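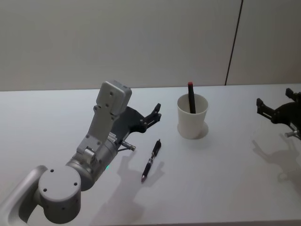 Two-arm pen task: does the second arm have to do anything?
Nollton Robotics Club board > Student projects

finlay_m
Hi everybody, and sorry in advance for the length. My group is down for the desk-tidying task at the spring showcase, the one where the pen has to end up in the cup. We have the left arm doing the pickup pretty well now. What we can't agree on is the right arm. Deirdre wants it to hold the cup while the left arm drops the pen in. I think the cup stands up fine by itself, and every extra motion is another chance to knock the thing over. The task sheet says "using the two-arm station," and I have read that line so many times it has stopped meaning anything to me. Does anybody remember how it was judged last year?
- Finlay MacRitchie

deirdre_mac
I promised I'd let him post first, so now it's my turn! The cup is light and it's wider at the top than the bottom, and there's already a marker standing in it. If the pen clips the rim on the way in, over it goes, marker and all. Holding it with the other gripper seems like plain good sense to me, and it would look so much nicer for the parents watching.

tekilex_costel
Hello both. I was in the group that did this last March, so I can tell you what happened to us, for whatever it's worth. We held the cup. It went great for days, and then at the showcase the right gripper closed a hair too early, pushed the cup sideways, and the left arm let go of the pen over bare table. My grandmother clapped anyway, bless her. We got partial credit, and the judges never said a word about which arm did what.

finlay_m
Thank you Costel, that's just what I was afraid of.

deirdre_mac
With love, Finlay, that is one gripper closing early. That's a timing problem and we can fix timing.

jeanie_n
Jumping in as the one who wrote the task sheet (and yes, I see now that the line is muddy, I'll fix it tonight). You may use one arm or both. If the second arm isn't needed, park it well out to the side, and please make sure its resting pose is saved in your program so you aren't nudging it over by hand before each run.

Now, a question back to you. Which way does your pen lie at the start? If the tip faces back toward the base of the left arm, on the diagonal, you have a fair bit of wrist turning to do before it's upright over the cup. I'd worry about that a lot more than about who holds what.

finlay_m
On the diagonal, tip toward the left arm. We've been gripping it by the chunky grip section, and then it swings when we lift.

palesa_mk
Oh, we fought with that for two whole meetings! Grab it closer to the middle. Ours has a metal band there and we aim just past it. Also go slower on the lift than you think you need to. I sort of side with Deirdre on holding the cup, though. A light cup makes me nervous.

tekilex_costel
I still say leave the cup alone and come in higher. The marker sticks up a long way, so you have to clear it either way.

deirdre_mac
Okay, how about this, Finlay. We do 13 runs your way and 13 runs mine, same starting spot, and whichever drops fewer pens goes to the showcase. I'll bring the score sheet and the good cookies.

finlay_m
Deal. Mine first, though, before you've had a chance to fix the timing.

jeanie_n
Post the numbers here when you have them, please. The other groups will want to see, and so do I.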